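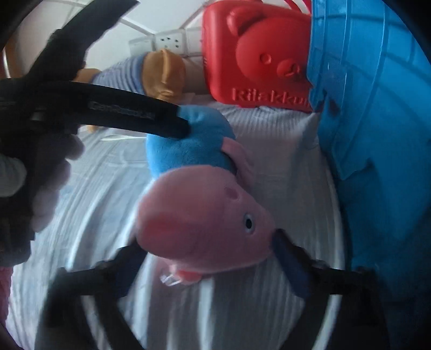 # Walk-round checklist, Gollmont open day

Feb 6, 2020. Doors at 12, so I did this over a very large coffee. Same sheet as December, with my scribbles typed up underneath each item (sorry, I do go on).

**Handling table**

- [x] Hand-held grippers: finger pads on tight, no splits
 *Fine. I gave every pad a good tug and one on the spare felt a bit soft, so it's gone in the drawer with a label on.*
- [x] Handles wiped down
 *Do it again after the school group, please!*
- [x] Soft toys checked for loose eyes, tags and plastic fasteners
 *Small hands will be all over these. Snip anything that sticks out. I've left the little scissors at the front desk and NOT on the table, where they were in December.*
- [ ] Pinch warning card on show
 *Can't find it. Printing another.*

**Hudard arm**

- [x] Emergency stop pressed and reset, both buttons
 *Lovely loud click from each.*
- [x] Speed limit set for visitors
 *Still on the slow setting. It looks a bit sleepy, but people like being able to follow what it's up to.*
- [x] Barrier all the way round
 *The gate latch is stiff. Lift it, then push.*
- [ ] Service due?
 *Counter says 299 hours since the last one and the book says 3,000, so no, not for ages. Leaving the box empty because I never know whether a tick means "yes, due" or "yes, looked". Can we reword this one?*

**Dindon trolley**

- [x] Bumper stops it on contact
 *Tried it on my own shin, then on a cardboard box, which I'd recommend.*
- [ ] Battery charged
 *Was flat when I came in. It's on the Gezer charger now, look at it again before doors.*
- [x] Floor tape stuck down
 *One corner lifting near the coat rack, pressed back and holding so far.*

**Room**

- [x] Fire exit clear, both sides
- [x] Cables covered
 *Except the one for the projector, which I want taped once we've settled where the screen goes.*
- [x] No more than nine visitors inside the marked area at a time
 *Sign's up. Parents count as visitors too!*
- [ ] First aid box
 *Plasters low. Getting some at lunch.*

Three things to close before doors, then: card, battery, plasters. And the cable, so four.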